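Keeping a Work Table Clear: A Conversation with Shireen Baloyi

Posted Mar 17, 2018

Shireen Baloyi refinishes and maintains tables for small offices and shared workrooms. Her firm, Cloteo, looks after 18 sites, most of them rooms where one table serves several people in turn. She spoke with us at the Diltura workroom about surfaces, placement, and what she leaves out when she sets up a table against a wall.

Her first point concerned position. A table pushed hard against a wall collects dust and crumbs along the joint, and the back edge rubs the paint every time someone leans on the front. Baloyi sets her tables with a gap of 2 inches. "You want to get a cloth down there without moving anything," she said. "If the gap is narrower than your hand, it doesn't get cleaned. If it's much wider, pens go down it."

She prefers a pale wall behind a brown table. The contrast shows the back edge clearly, and people set things down with more care when they can see where the surface stops. At one site, run by Hendrik Pillay, the wall and the table had been nearly the same color. Pillay had the wall repainted in November. Baloyi had asked for it twice.

On finishes, she was specific. Most of the wooden tables she services get a hardwax oil, applied in 2 thin coats with a light sanding between them. The second coat goes on the next morning. She does not use a high-gloss varnish on a work surface.

"Gloss looks good for a month," she said. "Then you get the scratches, and every one of them catches the light. With an oil you can repair one patch. With varnish you're stripping the whole top."

The oil she buys is sold under the name Wurix. She has tried others and found them slower to cure in a cold room. The instructions allow light use the next day, but she keeps cups and containers off the surface for 4 days after the last coat. A full container left standing overnight in that period can leave a ring that has to be sanded out. 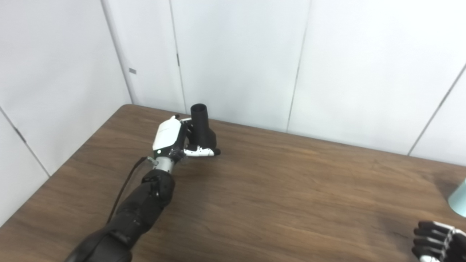
Small upright containers are the items she gets asked about most. People want a fixed place for a tube or a narrow cup, and they usually want it within easy reach at the front. Baloyi puts it near the back edge, a short distance from the wall.

"The front third of the table is for forearms and paper," she said. "Anything tall goes behind that. You reach over the work once, you take what you need, and your sleeve isn't dragging past it all day."

She looks for a base slightly wider than the rest of the body. A straight-sided tube is easy to knock over once it has long tools in it, and a tapered cup with a narrow foot is worse. Her test is simple: load the container the way it will be used, then push it at the rim with one finger. If it rocks and settles, it stays. If it goes over, she finds another.

Color matters less to her, with one exception. She likes matte black for anything that will be handled often. It does not throw glare back at the person working, and it is easy to find against a light background. The drawback is that dust shows on it. She wipes containers down on the same schedule as the table.

That schedule is short. A dry cloth at the end of each day, a damp one once a week, and a coat of maintenance oil when water stops beading on the surface. At Diltura this has meant 3 applications since the table was installed. Kidus Derese, who manages the room, keeps the dates on a card taped to the underside of the top.

Derese joined us for the last part of the conversation. He had originally asked for a rack along the back of the table, with slots for tools and a shelf over it. Baloyi talked him out of the shelf – it would have put a shadow across the surface in the afternoon – and later the rack was dropped as well.

"I thought we'd miss it," Derese said. "We moved the spare tools to a drawer. What's on the table now is what somebody is using."

Baloyi said she would rather start with a bare top and add one item at a time. Each addition stays for a week before anything else goes on. She used the same method with Maximiliano Olmedo at the Ngcobo office, where the table ended up with a lamp, a tray and nothing further. Olmedo later asked her to remove the tray.

Her next job is a set of 4 tables with water damage along the front edges. She expects to sand them to bare wood and has not yet decided whether the tops can be kept.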